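How many demos before a grasp policy copes with a moving belt?
Posted in Robot Learning > Gathering data

kidcombe_tinkerer
Hi all, we're a small crew in Trurnville teaching a hand to pick cups off a little conveyor, all by teleop. We've got 60 demos with the belt stopped and the policy is pretty decent on those. Start the belt and it's hopeless, it closes behind the cup every single time. Do I keep the stopped ones and add moving ones, or bin the lot? My boss saw 3000 quoted somewhere and now wants that by June, which made me laugh and then feel a bit sick. 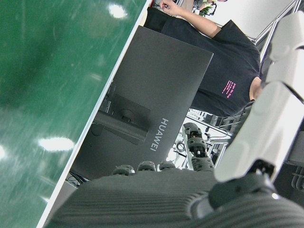 Wrist view is the other thing I'm stewing over. I'd love to keep it as an input, but it takes in a lot besides the job: the back of a Huawei monitor, a black t-shirt, racks, and the overhead lights glaring off anything green and glossy. Do I crop, mask, or leave the mess in and hope it learns to ignore it? I've gone back and forth all arvo.

szilágyi_fan
Keep the stopped ones! They still teach the hand what a good close looks like. I'd add moving demos at two or three belt speeds and feed the belt speed in as an input if your controller gives it to you. Also check your lag before you record anything else. Ours was 14 frames out between camera and joint log and we blamed the policy for weeks (I'm still cranky about it).
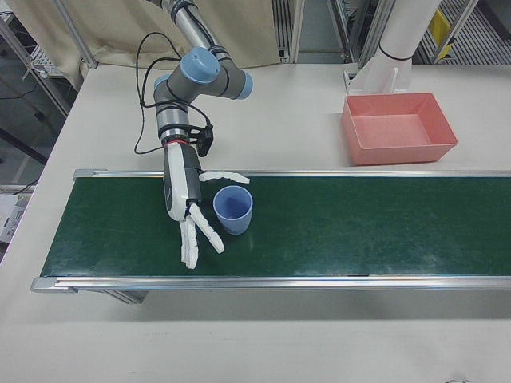

As for how many, start with around 30 moving ones, train, watch where it fails, then record more of exactly that. Shift the cup's start spot across the belt and not only along it, and mix up which way the hand comes in. Chasing a big round number just gets you the same demo over and over from a tired operator.

On cropping, I'd leave the wrist view alone to start with, but record at different times of day so the glare moves about a bit. If the success rate tanks when someone stands somewhere new, then go for a mask.

kisia_beltworks
just slow the belt down mate

kidcombe_tinkerer
Ha, tried that, the motor stalls. Cheers for the lag tip though, checking it tonight.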